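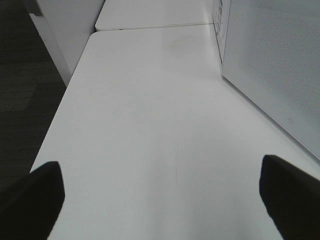
El club de robótica del instituto Gruseck presentará en marzo su primer brazo robótico entrenado para tareas de cocina, dentro de la muestra anual de proyectos de la escuela. El grupo lo forman 19 alumnos de los dos últimos cursos, que se reúnen dos tardes por semana en el aula de tecnología del edificio anexo.

El proyecto se llama Jillen y comenzó el curso pasado como un trabajo optativo. La idea inicial era que el brazo clasificara piezas de plástico por tamaño, una práctica habitual en las competiciones escolares. La profesora responsable, Flor Castaño, propuso cambiarla después de la primera reunión del curso.

"Clasificar piezas ya lo habían hecho casi todos en otros talleres", explica Castaño. "Querían algo que se pareciera a una casa, con objetos que no estuvieran pensados para un robot."

Los alumnos se han repartido en equipos. Uno se ocupa de la pinza y del cableado, otro de los programas de control y un tercero de grabar y revisar las demostraciones con las que se entrena el sistema. En cada demostración, un estudiante guía el brazo a distancia mientras se registran los movimientos y las imágenes de las cámaras. Después se etiqueta el resultado y se descartan los intentos defectuosos.

Damir Georgiev, alumno de último curso y coordinador del equipo de control, calcula que la revisión les lleva más tiempo que la grabación. "Una demostración puede parecer buena y tener una pausa larga en medio, o un golpe contra la mesa. Si la dejamos, el brazo aprende también la pausa", señala.

La lista de tareas para la muestra tiene ocho ejercicios, ordenados de menor a mayor dificultad. Los primeros consisten en acercarse a un objeto y detenerse a una distancia fijada. Los últimos exigen combinar varios movimientos, y dos de ellos siguen sin resolverse: cerrar un cajón que ofrece resistencia y plegar un paño.

Los ejercicios con electrodomésticos ocupan la parte central de la lista y son los que más horas han pedido este trimestre. El microondas de las prácticas tiene dos mandos redondos en el frontal, y para trabajar con el inferior la pinza debe cerrar sus dos dedos sobre él, con el antebrazo extendido en diagonal hacia el panel. Según el equipo, la dificultad está en el ángulo de entrada: si la pinza llega torcida, los dedos resbalan al empezar el giro.
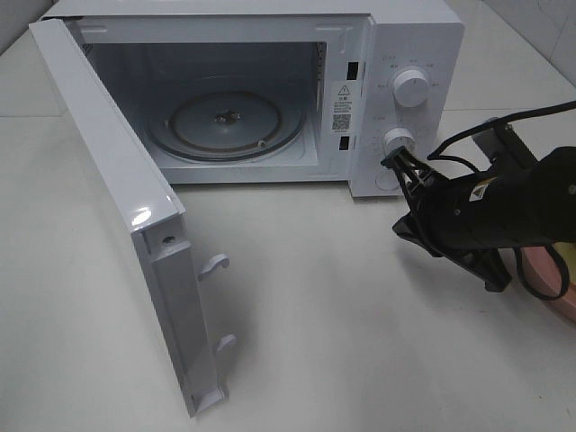 El equipo de la pinza, que dirige Sioned Gronow, ha cambiado varias veces la fuerza de cierre en las últimas semanas. Con poca fuerza el agarre se pierde a mitad del recorrido, y con demasiada el motor se calienta y el programa detiene el brazo por seguridad. El ejercicio se practica también con la puerta del horno abierta de par en par, como está ahora, y eso obliga a planear el movimiento de otra manera, con la puerta a un lado del aparato y el brazo entrando por el contrario. Gronow prefiere no dar todavía una cifra de aciertos. "Cambiamos un ajuste y hay que volver a medirlo todo", dice.

El material procede en parte de una cesión de la empresa local Edolel, que prestó el brazo hasta el final del curso. El centro pagó las cámaras y los cables con el presupuesto de talleres. Amrit Robichaud, técnico de la empresa, visita el aula una vez al mes para comprobar el montaje y resolver dudas — sobre todo de calibración, según cuenta.

Antes de la muestra, el club participará en un encuentro con el grupo de robótica de la escuela Kinyua, que trabaja en un proyecto parecido con un brazo más pequeño. Los dos centros intercambiarán sus grabaciones para ver si un sistema entrenado en un aula funciona en la otra. Sheena Guthrie, profesora de Kinyua, espera que no salga bien a la primera: las mesas, la luz y los objetos son distintos, y sus alumnos ya han comprobado que mover una cámara unos centímetros basta para estropear una tarea.

La inscripción para incorporarse al club sigue abierta para los alumnos de los dos últimos cursos y no se pide experiencia previa en programación. Las solicitudes se entregan en la secretaría del instituto, con la autorización firmada de la familia en el caso de los menores de edad.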